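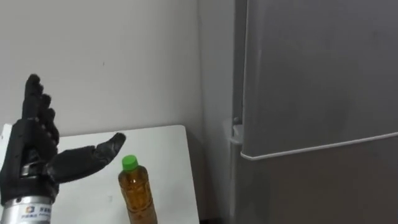 Dokside bottle return point moves to Geum Street

8/11/18

The bottle return point in Dokside has a new address. From this week the people of the harbor district can bring their empty bottles to the former paint shop at Geum Street 6, next to the bus stop. The old point, in the parking lot behind the fish market, is closed and the containers there have been taken away.

The move was planned already for April, but the work on the floor took longer than expected. The building had stood empty for two years and the drains had to be made new. In the meantime many residents drove to the return point in Wulow, on the other side of the river, and the lines there were long on most mornings.

The new place is run by Flokum, the same company that has the return points in Wulow and at the ferry terminal. Leanne Inskip, who leads the Dokside branch, said she is glad that the waiting is over.

"We had many phone calls during the summer, and I understand that people were angry," she said. "It is not nice to carry a heavy bag across the bridge. Now we have a roof, we have light, and we have a door which is wide enough for a stroller."

The price for a returned bottle stays the same. Glass and plastic are both accepted, with or without the cap, but the label must still be on the bottle so that it can be read. Bottles that held oil or paint are not accepted. Cans can be brought too, but only until noon, when the truck for metal comes. Who arrives with cans after this hour must take them home again or put them in the gray container at the corner, for which no money is paid.

The room has an area of 384 square feet, which is more than double the size of the old shed. Customers come in from Geum Street and leave by the side door to the yard. Inside there is a bench for those who have to wait. The yard can be used for short parking, but not for longer than it takes to hand in the bottles, because the bakery also needs it for its deliveries.

According to Flokum, 962 households in Dokside used the return service last year. The company expects that the number will go up, as the new point is closer to the apartment blocks on the hill. In the best month of last year the shed took in 2130 pounds of glass, and on several days it had to close early when the containers were full. In the new building the containers can be changed during opening hours, so this should not happen so often.

Not everybody in the street is happy. Some neighbors are afraid of the noise, above all when the glass is emptied in the morning. Inskip said that the glass truck will not come before eight o'clock and that the containers have a rubber layer on the inside. If there are complaints, the company will talk with the neighbors again after the winter. A note with the telephone number of the branch hangs on the door.

The owner of the bakery next door sees it in another way. She hopes that people who get a little money for their bottles will spend it on bread and coffee, and she has put two more tables at her window.

For schools and clubs that collect bottles, there is one change. Large deliveries, meaning more than four full bags, have to be announced by phone one day before. They are received at the yard gate and not in the shop, and the money is paid by bank transfer within a week. Before, it was paid in cash, which often caused long waiting times for the other customers. Clubs which are already registered at the old point do not need to fill in the form again, but they should check that their bank number is still correct.

What will happen with the parking lot behind the fish market is not decided. The traders have asked the city to give the free space to them for a second row of stalls, and an answer is expected before the end of the year. Until then the space stays open for parked cars, at the usual price.

The return point is open every working day from nine to five. Bags can be bought at the counter.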